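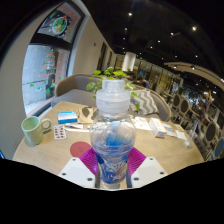

Resgate Round Side Table

The Resgate is a small side table for a lounge room, sunroom or covered balcony. It comes fully assembled except for the legs, which screw into threaded plates under the top. No tools are needed.

The top is finished with two coats of hardwax oil. The finish is satin and the grain stays visible. Colour varies between tables and will deepen a little in the first year, particularly near a window.

Details
Designer: Daryna Lysenko for Gadlow
Colours: Natural, Grey Wash
Legs: set of three, felt pads fitted
Assembled weight: 7 kg
Warranty: 2 years on joints and fittings

Care
Wipe with a damp cloth and dry straight away. Use a coaster under cold drinks. Light scratches can be rubbed back with fine paper, following the grain, and re-oiled with Riltell Clear. Leave the oil overnight before putting anything on the table. Do not use spray polish, as it stops new oil from soaking in.

The Resgate is not suitable for uncovered outdoor areas. Sun and rain damage to the finish is not covered by warranty.

Delivery
In-stock tables leave our warehouse within 2 working days. Grey Wash is made to order, so please allow 9 weeks. Pick-up is free from the Gadlow showroom, rear entrance, until 4 pm.

Spare parts
Replacement legs and felt pads are sold separately. Legs from the older Prokopenko stool use a different thread and will not fit.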